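Visit report: Ginik kitchen storage and drinks station, Trarnunard site

The visit took place on a Monday in January, starting at 9:30. Purpose: to look at how Ginik arranges its staff kitchens before we refit the two at Tranell. The Trarnunard site has three kitchens of similar size. Access was from the loading side, through a corridor with coat hooks and a recycling point.

The kitchens serve 70 people across two shifts. Each has a sink, an under-counter refrigerator, a dishwasher and one run of counter set apart for breakfast and drinks. The run is 19 inches deep in the first two kitchens. In the third it is deeper, which the site considers wasted space, as items pushed to the back are forgotten.

Dry goods are decanted on arrival. Bulk bags stay in a locked store and the kitchens are topped up from there twice a week. The rule is clear walls for anything that runs out quickly, so that levels can be checked without opening a lid. Products used by only a few people stay in the original tub, mainly because the serving directions are on the label.

The pitchers are the lidded type with a molded handle. The site moved to plastic after breakages with glass, and reports no complaints apart from the frosted walls, which make the fill level harder to judge from across the room. Labels go on the body. Labels on lids were tried first and abandoned – lids get swapped during washing.
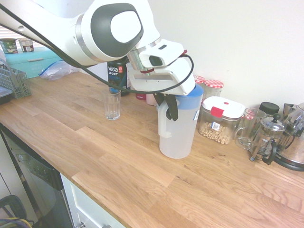

Breakfast and drinks counter: lidded pitcher, cereal container with locking clip, French press.

Cereal containers have a clip on the front of the lid and a button on top. We tried a spare one in the store. The clip closes with one hand, but the lid has to be seated squarely first. Worth noting for our order: barcode stickers are left on until the container has been entered in the inventory, and in practice many stay on for good. The adhesive leaves a residue after repeated dishwasher cycles.

Coffee is made by French press only. Grounds go into a lidded caddy beside the sink, with a strainer over the drain for the rinse water. Hailu, which runs the cleaning contract, replaces the strainers monthly. Before the caddies were introduced the drain in the second kitchen had blocked 17 times in one year.

Glasses and mugs are kept on an open shelf, with 50 of each in rotation per kitchen. The site would order fewer glasses next time. Short glasses are preferred over tall ones because they fit the upper rack of the dishwasher.

Points to follow up for Tranell:
Counter depth – confirm that 19 inches leaves room for the wall outlets.
Pitchers – ask for a clear-walled version in the same size.
Lids – request spare seals with the first order.
Grounds caddy – check fit beside the narrower sink on our upper floor.

The visit ended at 11:45. The locked store was seen only briefly, and shelf dimensions still need to be requested from the site.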